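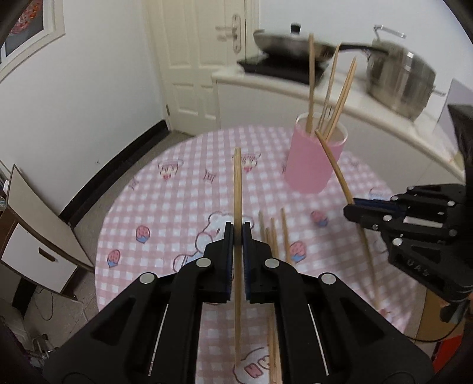 11 min read

Home Issues Articles Authors Search

3. Materials and Study Sites

3.1 Shops and neighborhoods

The study took place in two towns, Mevau and Wovville, which share a bus line and a weekly market but differ in how people eat lunch. In Mevau most of the noodle shops have indoor seating, and customers tend to stay for the whole meal. In Wovville the shops are smaller and most orders leave in a bag. We recruited 17 shops across the two towns. All of them already offered single-use wooden chopsticks at the counter before the study began, and all agreed to keep their menus and prices unchanged during it.

Shops were visited in February to record the layout of the counter, the place where utensils were kept, and whether staff handed them out or customers took their own. These three details were chosen because earlier work on napkins and straws found that the position of the dispenser had more effect on use than any sign placed next to it.

3.2 Utensils

Each town was supplied with 2,000 pairs of reusable wooden chopsticks, bought from Skorier in a single order so that size and finish would match. The pairs were tied with cotton string and stored in open trays. Single-use pairs stayed available in every shop throughout the study, but only on request.

We chose wood over metal and plastic after a short trial with regular customers. Metal was described as slippery, and several people said the plastic pairs felt too light. Wood was also the material that customers already knew. The drawback is that it wears sooner, and washing at high heat can raise the grain. Staff were asked to remove any stick that was split, bent or rough at the tip, and to put it in a separate bin for collection. A removed stick was counted as half a pair.

3.3 Seating and table coverings

Table coverings were not controlled. Some owners used bare tables, some used paper, and others used printed cloth. We recorded the type of covering at each shop in case it affected how often utensils were left behind or thrown out with the paper. Patterned coverings were noted separately from plain ones, as a light wooden stick can be harder to spot on a busy print when a table is being cleared. Figure 2 gives an example of a wooden chopstick over a patterned cloth.

Figure 2. Wooden chopstick held upright at a round table with a pink-and-white gingham cloth.
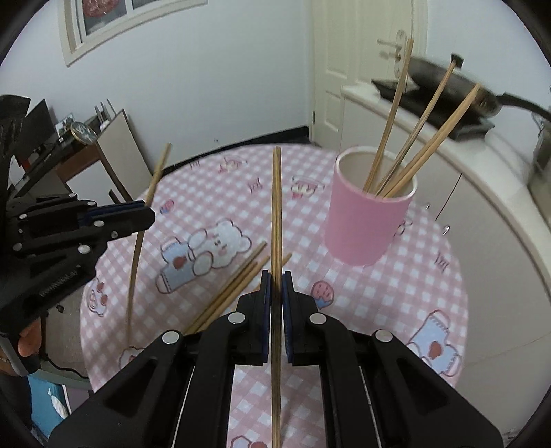

3.4 Customer survey

A one-page survey was left at the counters and collected by the Arango field office. It asked how often the person ate at the shop, whether they had used the reusable pair, and what they had done with it after the meal. We received 700 completed forms. Forms with no answer to the last question were kept in the sample but left out of the return analysis in Section 4. Customers could fill in the form more than once if their visits were on different days.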